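Home Files Readme Issues Licence Contact

Tuesday, November 22, 2022
By the Nillon maintainers

# Nillon Charity Shop Crockery Prices

A table of what second-hand crockery costs in two towns, Ostach and Grevus, written down by people who were going to be in the shops anyway. It has 141 rows. If you came looking for big data, the exit is back the way you came.

## What is in it

One file, `crockery.csv`, and this readme, which is longer. Each row is one item, or one set sold as a set, with the price on the sticker on the day we saw it. There are 12 columns:

- `row_id` — a number. It means nothing and has gaps.
- `town` — Ostach or Grevus.
- `shop` — a letter code. The shops did not ask to be in a spreadsheet.
- `month` — no day, as half our notes didn't have one.
- `item` — plate, bowl, cup, saucer, jug, teapot, dish, other.
- `material` — what the sticker said, or blank. We no longer guess. We used to guess, and the arguments about bone china went on for most of June.
- `colour` — free text, and it shows. "Sort of oatmeal" is a real value.
- `set_size` — 1 for a single item.
- `price` — in pence.
- `damage` — none, chip, crack, crazing, glued.
- `sticker_place` — base, rim, inside. Added late by popular demand, meaning one person asked twice.
- `notes` — please read these before you do anything clever with the rest.

## How it was collected

Someone goes in, looks at the crockery shelf, and writes down every item on it from left to right until they run out of shelf or patience. We ask for whole shelves because early entries were all the interesting things, and you would have thought Grevus was knee-deep in hand-painted teapots. It is knee-deep in saucers.

Prices are copied as marked. If a thing was reduced, we keep the lower price and put the old one in the notes. If the till charged something else, that is between the buyer and the till.

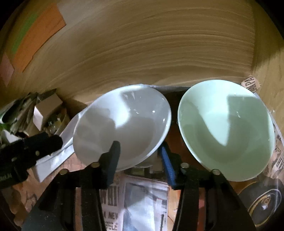
OSTACH, June

The bowls deserve a section of their own, since they cause most of the trouble. A bowl in this table can be for cereal, soup, pudding, mixing or keys. Shops do not say which, and we have given up asking contributors to decide. An attempt at a `bowl_type` column lasted two visits and was removed when the same bowl came back as both "soup" and "small mixing", at the same price, from the same shelf.

Colour is no better. Pale greens are the worst of it: mint, sage, pistachio, "hospital" and "nice green" all appear, and several of them may well be the same green on a different afternoon. We have not tidied these. If you need neat groups, make your own and tell us how you did it, and we will link to your version and quietly feel ashamed of ours.

## Known problems

Ostach has far more rows than Grevus. The bus goes there.

Sets are a mess. A set of six plates with one missing is sometimes recorded as a set of five and sometimes as a set of six with a sad note. Divide price by `set_size` at your own risk.

Some shops keep the better pieces in a locked cabinet by the till. Cabinet items are left out, as you can't read the stickers without asking, and asking tends to end in buying. Any average you work out will be a bit low for that reason.

The Morrison branch of the data (`morrison.csv` in older downloads) was a separate list with its own spelling of "crazing". It has been merged. Rows from it have "M" in the notes. If you still have the old file, please stop using it — two of its prices were phone numbers.

## What it is good for

Teaching someone to make a bar chart. Checking whether you paid too much for a gravy boat. Showing a friend that messy columns happen even when everyone involved means well.

It will not tell you what your gran's dinner service is worth. People write in about this. We don't know either, and our own grans' dinner services have been a disappointment to us.

## Adding rows

Send whole shelves, in the columns above, saved as plain CSV. Prices in pence, no pound signs. Don't move stock about to get a better look at the base if the shelf wobbles; we have lost a jug that way, and paid for it, and it is row 88.

## Licence

Use it for anything you like. Credit Nillon if you remember. Fixes go through the issues page, where they are read in batches, usually when it's raining.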